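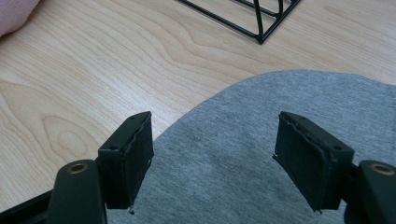
# Lurnano: controller profiles for couch games

Search this repo
Clear
Home | Profiles | Releases | Issues | Wiki

Lurnano is a growing pile of button layouts for playing small games on a TV with a gamepad. If you've ever plugged in an old pad and found that jump was mapped to the left trigger, this is for you!

## What's in it

- `profiles/` has 1,003 layout files, one per game and pad pairing
- `pads/` has 74 gamepad definitions, with stick dead zones and trigger ranges
- `tools/` has the checker and the converter from the old Pliltley format

Of the layouts, 977 pass the checker cleanly. The rest load fine but give a warning, mostly over double-bound shoulder buttons. I'm working through them and would love help.

## Getting started

1. Copy `profiles/` and `pads/` into your launcher's config folder.
2. Run `tools/check --all`. It's quick, even on a slow box.
3. Open the launcher, pick your pad, and pick a game.

If the pad shows up twice, turn off the launcher's own remapping. Breston users need to restart after this, everyone else can just go back one menu.

## File format

Each profile is plain text with one binding per line:

 pad = breston-mini
 jump = south
 pause = start
 deadzone = 8

`deadzone` is a percentage. Leave it out and you get the value from the pad file. Names are case sensitive (sorry, this one bites me too).

## Racing games

These got a full rewrite in June and they feel so much better now! Steering uses a soft curve near the center, so tiny corrections don't throw you into the wall. Set `curve = flat` for the old feel.

## Known problems

- Rumble is ignored on wireless pads
- Four-player profiles sometimes swap players three and four after sleep
- The converter drops comments from Pliltley files

## Contributing

Send one profile per pull request and run the checker first. I go through the queue every Monday.

## Thanks

Yến La wrote the first converter, and the stick curve code is adapted from the Brynjólfsdóttir input library. Both are a joy to read.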